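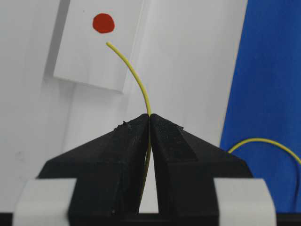

4.2 Installing a beta build on a Pelent tablet

Beta builds are open to registered testers only. Register at the Ekulard account page first, then sign in on the tablet with the same account.

1. Charge the tablet to at least 12 percent, or leave it plugged in.

2. Free up 2,000 MB of storage. The download itself is 660 MB, but the installer unpacks it before it starts.

3. Back up the tablet. Go to Settings > Account > Backup and tap Back Up Now.

CAUTION: A backup made on a beta build cannot be restored to a public release. Keep the last backup you made before updating.

4. Go to Settings > System > Updates > Channel and select Beta. 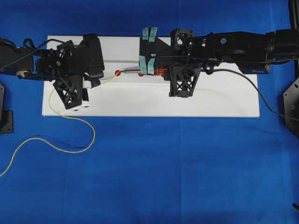
5. Tap Check Again. If the beta is not listed, sign out, restart the tablet and sign in again. New registrations can take 4 hours to reach the update server.

6. Tap Install. The tablet restarts twice. Do not hold down the power button while the progress bar is showing.

Note: Paired watches stay on the public release. To move a watch to the beta channel, see 4.3.

To leave the program, set Channel back to Public. The tablet keeps its current build until the next public release with a higher number comes out. To go back sooner, erase the tablet as described in 4.5.

Section revised October 26, 2026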